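Choosing fingers for tape rolls and other ring shapes

2 min read

Rasa Rozīte
I'm comparing two parallel grippers on the same arm, a Drirnel and a Hargate, each with a wrist camera. The task is moving rolls of tape between a cardboard box and a dish rack. Over 50 tries per gripper, the Hargate misses more often at the box.
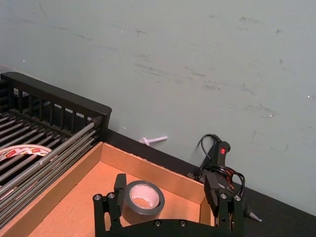
I use the same approach height and closing speed for both. Is it better to grip across the whole roll, or put one finger in the core? And should I change the fingers before I blame the gripper? The rack is a separate headache, as the fingers can catch on the rods.

Oldřich Koubek
Grip across the outside if the opening allows it. One finger in the core works, but your centering has to be a lot better, and paper cores dent.

Yes, change the fingers first. If one gripper has narrow plates and the other has wide pads, you are comparing fingers. I made one set that bolts to both bodies and ran the whole test again. Most of the gap went away – what was left came from the controller closing late.

For the rack, come in with the finger plates parallel to the rods and stop 3 mm above them. Soft rings need a slower close than tape does. Log those separately or your averages won't mean much.

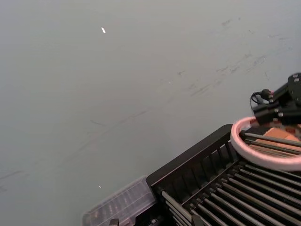
Ghislain Dufour
We use the Sepp controller and had misses like that until we redid the camera calibration. Do it after every finger swap. It takes me 4 minutes.

Rimantas Koppel
Same problem with my Hargate. Never fixed it, went to suction.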